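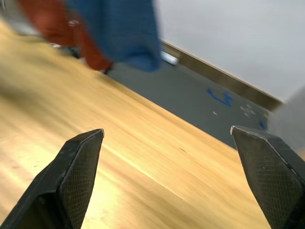 I spent most of last week on the budget for our second two-arm station, and I want to write down where the money went while I still remember.

Home | Posts | Parts lists | About | Contact

Search this blog
Type and press enter

We already have one station, and the arms were the easy part. The quote from Plurnavon was clear and I had no questions about it. The small stuff is what I got wrong the first time. I put down 500 dollars for "other" and ran through it before February was over. Power strips, cables, tape, straps, clamps, screws, and a table that doesn't rock.

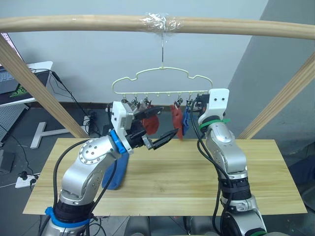

This time "other" is 3000. That looks like a lot on a spreadsheet, and my co-worker asked if I had typed it wrong. I hadn't. Grip pads wear down and should be treated like printer ink. I now order two sets of fingers per arm from Plundik and keep one set in a drawer.

The task matters too. We are working with socks and small cloths on a clip hanger, and cloth is cheap, so I forgot to plan for it. Clips go missing, and hangers crack. I would buy the same model of hanger in bulk, because a new shape means new trial runs, and those cost more than any hanger.

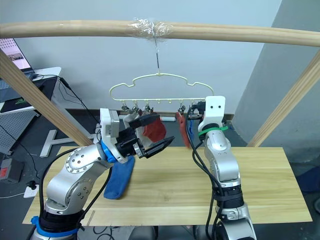 The wooden stand stays. I priced a metal one from Espinoza and it was a nice piece of work, but wood is easy to drill and easy to replace. I moved that money over to wrist cameras and better cable guides. Cables were my biggest headache in the first setup. If you are planning your own, measure the full reach of each arm before you order cable, then add slack.

I also set aside 3000 for service over the first year. Pedness offered a plan that covers the joints and leaves out the grippers, so I passed. I may look at it again when the second station is in.

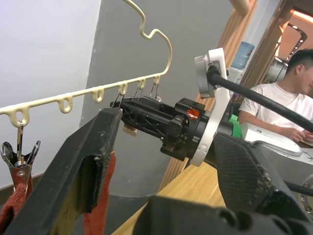 Clip hanger with both grippers close by.

Still open: whether to buy the second pair of arms now or wait for the next price list. I also need to find out if the floor has enough outlets for two stations. I'll post the full parts list when the order goes in.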